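Vesa (Prüfverfahren)

Vesa ist ein Verfahren zum Vergleich von Parallelgreifern und Kamerapositionen an zweiarmigen Tischrobotern. Es wurde in der Werkstatt der Firma Jistport in Grurnby entwickelt und dient vor allem dazu, Fingerformen und Kamerahalterungen unter gleichen Bedingungen gegeneinander zu erproben. Die erste vollständige Fassung der Prüfanleitung trägt das Datum 13. Juli 2019.

Entstehung

Das Verfahren geht auf eine interne Gegenüberstellung zurück, mit der Jistport im März desselben Jahres begonnen hatte. Damals sollte geklärt werden, ob kurze, breite Finger für gummierte Gehäuse besser geeignet sind als die bis dahin verwendeten schmalen. Die Ingenieurin Sirkka Laitinen stellte fest, dass sich die Ergebnisse verschiedener Bediener kaum vergleichen ließen, weil jeder die Gegenstände anders auslegte. Sie schrieb daraufhin eine Auslegeordnung, aus der später die Prüfanleitung hervorging.

Aufbau

Geprüft wird auf einer hellen Tischplatte, die an drei Seiten von gemusterten Wänden umgeben ist. Das kontrastreiche Winkelmuster verdeckt den Hintergrund des Raums und erschwert zugleich die Bildauswertung – beides ist beabsichtigt. Die Arme sitzen nebeneinander auf einer Aluminiumschiene an der Vorderkante. Jeder Arm trägt einen Parallelgreifer; der Fingersatz kann getauscht werden, ohne den Arm von der Schiene zu nehmen. Der größte Öffnungshub der Vergleichsgreifer beträgt 40 Millimeter.

Die Anleitung sieht zwei Arten von Kameras vor. Eine feste Kamera überblickt den gesamten Arbeitsbereich, weitere sitzen an den Handgelenken der Arme. Für die Handgelenkkamera sind mehrere Neigungen der Halterung zugelassen, die im Protokoll vermerkt werden müssen.

Prüfgegenstände

Als Standardobjekt gilt das Rollbandmaß. Die Gehäuse unterscheiden sich in Größe, Farbe und Oberfläche, sind meist teilweise gummiert und bieten dem Greifer selten zwei parallele Flächen. Handschlaufen und vorstehende Bandenden kommen als Störgrößen hinzu. Die Maßbänder werden in einer flachen Kunststoffschale oder frei auf dem Tisch ausgelegt. Gläser und Porzellanschalen stehen als Hindernisse daneben und dürfen während eines Durchgangs nicht berührt werden.

Ablauf und Bewertung

Ein Vergleich umfasst 50 Durchgänge je Fingersatz. Ein Durchgang besteht aus Anfahren, Greifen, Anheben und Ablegen; in der erweiterten Form wird der Gegenstand zwischen den Greifern übergeben. Gewertet wird nach der Kulkarni-Skala, die von null bis 9 reicht. Den Höchstwert erhält ein Griff, bei dem das Gehäuse weder rutscht noch sich zwischen den Fingern dreht. Ein Abrutschen von mehr als 2 Millimetern führt zu einem Punktabzug. Die Steuerung bleibt innerhalb einer Vergleichsreihe unverändert, auch wenn ein Fingersatz mit anderen Einstellungen bessere Werte erreichen könnte.

Bei den Kameras wird erfasst, wie lange das Objekt beim Anfahren im Bild bleibt und wie viel davon die Finger verdecken. Steil montierte Handgelenkkameras erreichten in den ersten Reihen die besseren Werte in der Schale, flacher montierte beim Anfahren über die freie Tischfläche.

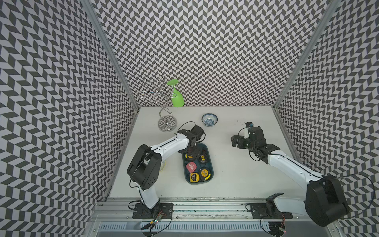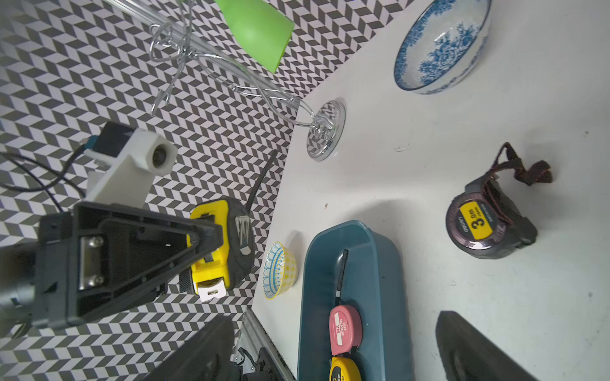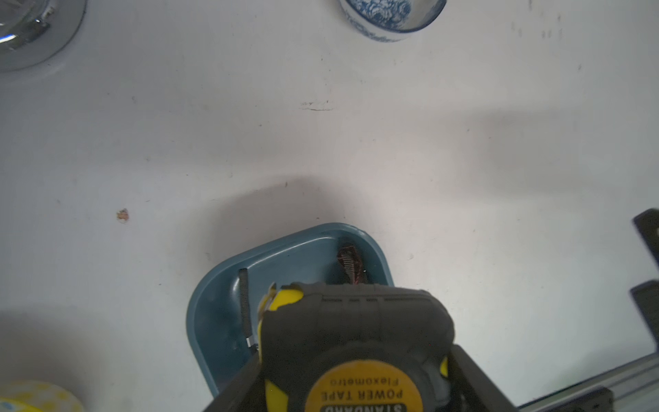
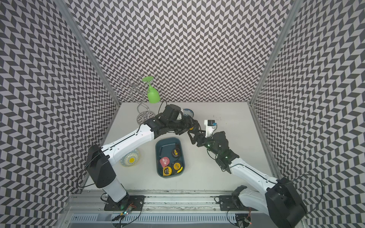

Vergleich von Greifern und Kamerapositionen an Rollbandmaßen: feste Kamera (erstes und viertes Bild), Kamera am Roboterarm (zweites und drittes Bild)

Kritik

Bemängelt wurde vor allem die enge Auswahl der Standardobjekte. Laitinen selbst wies darauf hin, dass sich aus den Werten für Maßbänder keine Aussage über weiche oder sehr flache Gegenstände ableiten lässt. Ein Ergänzungsblatt für solche Objekte liegt bislang nur als Entwurf vor.

Siehe auch
Parallelgreifer
Hand-Auge-Kalibrierung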